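# About Firncombe

Firncombe started with a canceled bus. We had 38 kids signed up for a weekend of track and field, two coaches who had driven in from out of state, a borrowed field, and no way to get anybody to it. So we stood in a parking lot making phone calls, and by lunchtime enough parents and neighbors had shown up with minivans that every kid got to run, jump or throw something before the sun went down. A few of us stayed late that evening talking it over on somebody's tailgate, and we agreed it had been one of the best days we'd had in sports in years. We wanted more days like it. That's really the whole beginning of the story, though some of us tell it longer!

We are a small school and club for young athletes who live with an illness, an injury or a disability, and for their brothers and sisters too. We put that last part in from the start and we have never been sorry. If you have ever watched a little sister sit on a cooler through a whole season of someone else's practices, you will know why. At Firncombe she gets a jersey and a spot in the relay.

## What we do all year

Our year runs in two halves. From March until school lets out we hold after-school sessions in track, swimming, wheelchair basketball and baseball. In the summer we move over to the Skastby grounds, on the far side of the river, and run day camps there. Skastby has a proper six-lane track (a little faded in the far turn, but we love it), a ball field with a backstop, and a long covered porch where everyone ends up when it rains. It rains more than the brochure used to say.

Athletes are grouped by what they want to work on, and age comes second. You might see a tall fifteen-year-old and a very determined nine-year-old learning the same shot put step side by side, and both of them getting it wrong in the same place. Sessions last 60 minutes for the younger groups and a bit longer for the older ones, with as many breaks as a body needs. Our coaches ask before they help. If an athlete wants to sit out and keep score that day, that counts as coming to practice.

We also have visiting days, when college and professional players come by. They don't give speeches unless they want to. Mostly they play catch, lose at cornhole and eat lunch with us, and the kids remember those lunches for a very long time. One of our swimmers still keeps a napkin from hers.

## The Leite Fund

No family has ever been turned away from Firncombe over money, and the Leite Fund is how we manage it. It pays for camp places, racing chairs, swim caps, gas cards for families who drive a long way, and the odd pair of cleats when somebody's feet grow two sizes over one winter. Last year it covered 108 camp places, and we would dearly like to do better than that.

Everything in the fund comes from people giving what they can, plus our fall fun run through town. The last time we ran it we had 542 runners, walkers and rollers, along with several dogs who did not register. The course is flat, the finish line stays open until the last person is in, and the pancakes afterward are worth the early alarm.

## The Osik House

Families who come from far away can stay with us at the Osik House, a short walk from the Skastby gate. It's an old farmhouse with a ramp at both doors, wide hallways and more quilts than beds. You'll have your own room and share the kitchen with whoever else is in that week. Some of the closest friendships at Firncombe were made over that stove at ten at night, between parents who had both forgotten to eat supper. Please bring your own groceries, use any dish you find in the cupboards, and wash up when you can.

We ask that you book the house when you sign up for camp, so we can save the ground floor rooms for those who need them. Tell us about allergies, medical equipment, night feeds, service animals and anything else that would make your stay easier. There's no such thing as a long email as far as we are concerned.

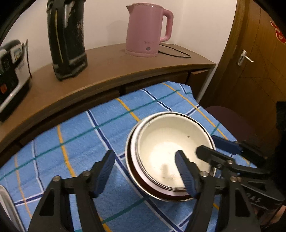 ## Come and see us

The best way to find out whether we're right for your family is to visit. You can sit in on any after-school session, with or without your athlete, and stay as long as you like. Wear shoes you don't mind getting dusty. If your son or daughter would like to try something, we'll find a glove or a kickboard that fits, and if they'd sooner hide behind your leg the whole time, plenty of our team captains began that way.

Coaches and helpers are welcome too. You don't need to have been a great athlete yourself (most of us weren't, and one or two of us were truly awful). What we look for is patience, a sense of fun and a willingness to carry cones. Everyone who works with our athletes goes through a background check and a weekend of training before their first session.

Sign-up forms for camp, the Osik House and the fun run are all at the front desk, and we can mail you a set if you'd like one.

*Page last updated 3 August 2021*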